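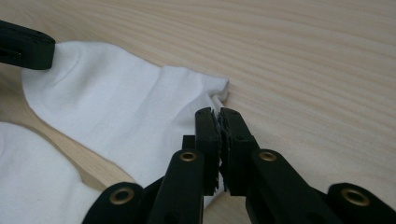
Pano branco, com ar de malha, sobre a mesa de madeira clara.

Abril é, cá em casa, o mês das malas. Não das malas de viagem, que essas andam sempre a apanhar pó em cima do roupeiro, mas das malas onde a minha avó guardava a roupa de inverno, e que eu herdei juntamente com a mania de as abrir duas vezes por ano. A minha irmã diz que isto já não se usa, que as pessoas têm roupeiros até ao teto e aquecimento central, e tem toda a razão. Eu continuo a fazer a troca na mesma. Gosto do cheiro, gosto de reencontrar os vestidos leves de que me tinha esquecido por completo, e gosto sobretudo de passar uma tarde inteira sentada à mesa a dobrar coisas sem que ninguém me peça nada.

Este ano comecei tarde. Março foi frio, depois houve aquela semana de calor que enganou toda a gente, e quando finalmente me convenci de que podia arrumar os casacos grossos voltou a chover. Andei dias a fio com as duas estações misturadas no mesmo varão, as golas altas ao lado das blusas de alças, e de manhã nunca encontrava nada. Na quinta-feira perdi a paciência e tirei tudo para cima da cama. Tudo! Até as meias.

Comecei pelas malhas, que são as que dão mais trabalho. Tenho uma camisola azul que comprei em Bovport, numa daquelas viagens em que chove do primeiro ao último dia e se acaba por gastar o dinheiro dos jantares numa loja de lãs. Custou-me 38 euros e na altura achei uma loucura, mas já lá vão tantos invernos que me parece agora o melhor negócio da minha vida. Tem um cotovelo remendado e o outro a caminho. Lavo-a à mão, em água quase fria, com um bocadinho de champô de bebé, e deixo-a secar deitada em cima de uma toalha. Nunca pendurada. Pendurei uma vez um casaco de lã da minha mãe, tinha eu uns quinze anos, e as mangas ficaram a dar-me pelos joelhos. Ainda hoje se fala disso no Natal.

Foi a Aurelia Pop quem me ensinou a dobrar camisolas como deve ser. A Aurelia teve durante muitos anos uma retrosaria em Teltden, no tempo em que eu lá vivi, e eu entrava para comprar um botão e saía uma hora depois, com o botão, um metro de fita de que não precisava e a história completa do casamento da sobrinha. Dobrava as malhas ao comprido, com as mangas para dentro, e depois enrolava-as sem apertar, como quem enrola uma torta. Eu dobrava em quadrado, como vi fazer toda a vida, e ela olhava para aquilo com uma pena enorme. Escrevemo-nos ainda - cartas a sério, com selo - e na última contava-me que fechou a loja em agosto e que anda a fazer mantas para os netos todos, que são muitos e não param de nascer.

Quanto às traças, já experimentei de tudo. As bolas de naftalina da minha avó estão fora de questão, que ainda sinto aquele cheiro quando entro em certas igrejas. Usei durante uns tempos umas saquetas da marca Jitik, que cheiravam a limão e não me convenceram. Voltei à alfazema, em saquinhos feitos com restos de lençol, e às lascas de cedro, que é preciso lixar de vez em quando para acordarem. O mais importante, dizia a Aurelia, é guardar a roupa lavada, mesmo a que só se vestiu uma vez, e eu cumpro.

Depois há o monte das dúvidas. Todos os anos faço três montes, o que fica, o que vai e o das dúvidas, e todos os anos o das dúvidas é o maior. Está lá um vestido de linho verde que não me serve desde que o Miguel nasceu, umas calças que picam, e um lenço da tia Adelaide que ninguém usa, eu incluída, mas que não sou capaz de dar. O Miguel passou pelo quarto, olhou para a cama e perguntou se íamos mudar de casa. Disse-lhe que não e dei-lhe uma pilha de camisolas para experimentar. Deixaram de lhe servir todas menos uma, e a que lhe serve ele detesta!

As que já não lhe servem vão para o filho da vizinha de baixo, que tem seis anos e uma capacidade extraordinária para romper joelhos. Ela dá-me em troca limões do quintal dos pais, e eu faço doce, e o doce desce outra vez as escadas. É um arranjo antigo e estamos as duas muito contentes com ele.

Hoje é sábado de Páscoa, a roupa de verão está finalmente no varão e faltam só as mantas, que ainda quero lavar se o sol aguentar. Tenho o folar no forno e uma mala por fechar no corredor, onde já toda a gente tropeçou pelo menos uma vez. Se alguém desse lado tiver um bom método para tirar borboto sem estragar a lã, que me escreva, por favor, que a minha maquineta avariou e a camisola azul está a precisar. Boa Páscoa a todos, e até para a semana, que prometo a receita do doce de limão.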